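Small bags, one stand: how I keep them from becoming a pile
Home tips, December 2021
By Darius Vasiliauskas

In my kitchen there was for many years a drawer with cloth bags. Bags for bread, bags for onions, small bags for tea and dry mushrooms, one big bag with all the other bags inside. When I needed one, I took out everything, and afterwards I pushed everything back. My wife called it the nest.

Last February we moved to a smaller flat in Jadmont, and the drawer did not move with us, because the new kitchen has only two drawers and both are for other things. So I had to find a way to keep the bags in the open air. Below I write what I learned, also from the mistakes.

First, wash and sort

Before you hang anything, empty all the bags and turn them inside out. Crumbs sit in the bottom seam and they attract moths. Shake them over the sink or on the balcony, then wash. I wash cotton bags with the kitchen towels and dry them flat, with the strings pulled straight. If you dry them with the strings in a knot, the knot stays for life.

Throw away or cut for rags every bag with a broken string which you did not repair in one year. You will not repair it. I had many of this kind and I was sorry only for one, a blue one from the market in Brarkudton.
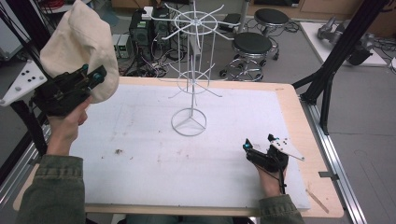
Bags with a string or a handle want to hang, and bags without one want to be folded, so the storage should follow this. I tried hooks on the wall first, but in a rented flat every hole is a discussion with the owner. A standing rack needs no holes. The kind I like is white wire, with a ring for the base, a thin pole, and arms that go out in all directions on two levels, the smaller level below and the bigger one at the top. A soft cream-colored bag, like the one being held up high beside the rack, looks light, but fabric has volume and takes more air than you think. Look also at the ends of the arms before you buy. Some of the top arms on this one turn up a little, and a loop rests better on such an end than on a straight one.

How to load it

Start from the lower level. Put there the small things: tea bags of cloth, the lavender bags, the little net for washing baby socks. Then go to the top. If you begin from the top, the big bags hang down in front of your hands and you fight with them.

Put one bag, then one on the opposite side, then fill between. A stand with a thin pole leans easily when all the weight is on one side. I learned it with a bag of walnuts, which was a bad idea in any case. A full bag belongs on a shelf. On the stand I hang only empty bags, or bags with something very light in them, like bay leaves.

Hang by one loop only. With two loops the bag opens like a mouth and collects dust. If your bag has no loop, sew one from cotton tape, 2 inches long, folded in half and stitched in the side seam. It takes less time than looking for a clip.

Where to put it

Not near the stove. Cloth takes the smell of frying, and a string can reach the flame. Mine stands on the far end of the counter, away from the kettle steam. Under it I keep a round cork mat, so the base does not scratch the wood.

If you have a cat, choose a higher place. Our neighbor Tymoshchuk has a cat and now has also a bent stand.

Cleaning the wire

White wire shows everything. Every second week I take off the bags and wipe each arm from the pole to the end with a damp cloth and one drop of dish soap, then with a dry one. Do not use the rough side of the sponge. When the paint is scratched, rust can come there, and rust on a cream-colored bag does not wash out. I tried lemon, I tried salt, I tried both.

A small scratch can be closed with white enamel paint and a toothpick. Let it dry until the next day before you hang anything.

Questions from readers

Mrs. Nornau writes that she hangs also her necklaces on the same stand as the bags. I would not do it, the chains catch in the fabric. Take a second stand for them, and keep it in the bedroom.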